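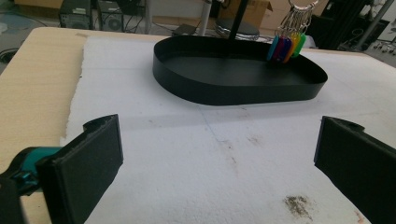 The slipping clutch: drag washers, grease and why reels stick

A fixed-spool reel has one part that decides whether a good fish is landed on light line, and it is the part most owners never look at. The drag is a stack of washers under a knob. It costs very little to make, it wears slowly, and when it fails it usually fails in the first second of a run. The bearings, by contrast, get all the space in the catalogues.

The usual complaint is that the drag "sticks". The angler sets it on the bank by pulling line off by hand, it feels right, and then a fish takes and the line parts before the spool has moved. The setting was correct for a spool already turning. The force needed to start it from rest was a good deal higher.

Starting load and running load

Any two surfaces pressed together need one force to start sliding and a second, normally lower, force to keep sliding. In a reel the difference between the two is what matters. Tackle engineers call the first the starting load and the second the running load. A drag in good order has the two so close together that a hand cannot tell them apart. A drag that has been left screwed down over winter may need twice its running load before it lets go.

On heavy line this is a nuisance. On a fine hooklink it breaks the line, and the angler tends to blame the knot.

The difference comes from three sources: the washer material, the state of the surface and whatever has been put between the washers. The metal parts contribute little unless they are rusted or bent.

What is in the stack

The common arrangement in a front-drag reel is alternating metal and friction washers. The metal washers come in two forms. One is keyed to the spool by ears that sit in slots, so it turns when the spool turns. The other is keyed to the main shaft by a flat-sided or D-shaped hole, so it stays still. The friction washers sit between them and are free to do either. A wire retaining clip holds the stack in its recess, and the knob bears on the top washer through a spring.

Rear-drag reels put a similar stack at the back of the body, acting on the shaft through a sleeve. The washers are smaller in diameter and work harder for the same braking force. They also sit nearer the gear grease, which creeps.

Three friction materials account for nearly everything on sale. Felt is found in cheaper reels and in some expensive ones, where it is chosen on purpose. It is soft, gives a very smooth start at low settings and must be kept oiled or greased. It compresses with time and does not come back. Woven carbon fibre takes more pressure, copes with heat and can be run dry or with a thin coat of drag grease. Plastics with a low-friction filler, usually described by a trade name, fall between the two. They are tolerant of neglect but can take a glazed surface after a few long runs.

Number of washers matters less than their total area and their flatness. A large single felt under the spool can be better at light settings than a tall stack of small discs, because there are fewer faces to drag against each other when the knob is nearly off.

A bench comparison

For this article we put reels from two makers on a test rig in the workshop at Markport. The first was the Inex, a front-drag model with a carbon stack. The second was the Kavomon, which uses three oiled felts. Both were bought over the counter, and both had been used for a season before testing. Line was drawn off through a pulley at a steady rate with a spring balance in between, and the starting and running loads were read off at each setting.

We made ten pulls at each setting and discarded none. After the first set, the knobs were screwed fully down and the reels left on a shelf for seven days. The pulls were then repeated without any servicing.

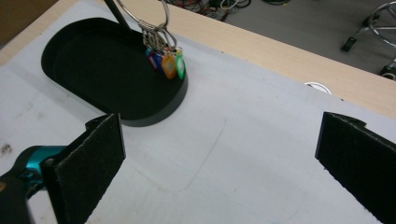
The Inex changed very little over the week. Its starting load was slightly above its running load before storage and slightly further above it afterwards, but the gap closed by the third pull. The Kavomon was the smoother reel at low settings in the first set. After storage its first pull was poor. The felts had been squeezed thin, oil had been pressed out to the edge of the recess, and the spool let go with a jerk. It recovered part of the way over the remaining pulls and did not recover the rest until the felts had been re-oiled and left slack overnight.

A third set was run after cleaning and greasing both stacks. The Inex gained a small amount of smoothness and lost a small amount of maximum braking force. The Kavomon returned close to its original figures. We would not read too much into two reels, but the pattern agrees with what repairers describe: carbon forgives storage under load and felt does not.

Servicing a front drag

The work takes around 9 minutes once it has been done before. No special tools are needed. A small flat screwdriver, a pair of tweezers, lint-free cloth and the correct grease are enough. It should be done over a light-coloured surface with a raised edge, as the retaining clip is under tension and travels a long way.

Remove the drag knob and lift off the spool. Hold a finger over the recess and ease one end of the clip out with the screwdriver. The washers can then be tipped out or lifted with tweezers. Lay them down in the order they come out and the same way up. Worn washers bed in to each other, and a stack reassembled in the wrong order will feel rough until it has bedded in again. If an eared washer and a keyed washer are swapped, the drag may not work at all, or may lock solid.

Wipe the metal washers clean and look along them edge-on against the light. They should be flat. A washer with a slight dish can be replaced cheaply; bending it back is seldom worth the time. Light rust can be taken off with very fine wet-and-dry paper laid on glass. Score marks that can be felt with a fingernail mean a new washer.

Felt should be washed in warm water with a little washing-up liquid, rinsed and dried completely. If it is hard, shiny or thinner in one place than another, replace it. Carbon should be wiped and no more. Solvents lift the resin from some grades, and the fibres then fray at the rim.

Apply grease sparingly. Felt takes as much as it will absorb, after which the surplus is blotted off. Carbon takes a film that is only just visible. Use a grease sold for drags. General reel grease thickens in cold weather, and the penetrating oils found in most garages will soften some plastics and evaporate from the rest, leaving a gum that has the worst starting load of anything we have come across.

Rebuild the stack, press the clip home along its full length and turn the spool by hand with the knob at several settings. There should be no tight spot in the turn. A tight spot that stays in the same place points to a bent washer or a clip that is not seated.

Setting the drag

Hand-pulling from the spool gives a poor reading, as it takes no account of the friction of the line through the rings. The better method is to pull with the rod made up and bent. Tie the line to a spring balance, have a second person hold it, and raise the rod to its normal fighting angle. The figure at which the spool starts to give is the true setting. It will be higher than the same knob position gives on a straight pull.

The setting also changes as line leaves the spool. Braking torque stays the same but the line comes off a smaller diameter, so the pull rises. On a wide, shallow match spool the effect is slight. On a narrow, deep spool with most of the line gone it is large enough to matter, and the knob should be backed off during a long run.

Heat works the other way in some reels. Greased felt becomes slacker as it warms, and carbon hardly alters. Neither effect is likely to be noticed in ordinary coarse fishing.

Spares and storage

Washer sets are listed for most current reels, though the shops rarely stock them. Alemayehu, which cuts replacement carbon sets to order from a customer's old washers, asks for the whole stack to be sent, metal included, so that the thickness can be matched. This is sensible practice. A stack that is too tall leaves too few threads for the knob, and one that is too short runs out of adjustment before it reaches full braking.

For storage, back the knob off until the spool turns freely and leave it there. Note the working position first if it is wanted again, although it is better to reset against a balance at the start of each season. Reels used on salt water should be rinsed with the drag tightened, to keep water out of the stack, then dried and slackened. The slackening is the step that gets missed.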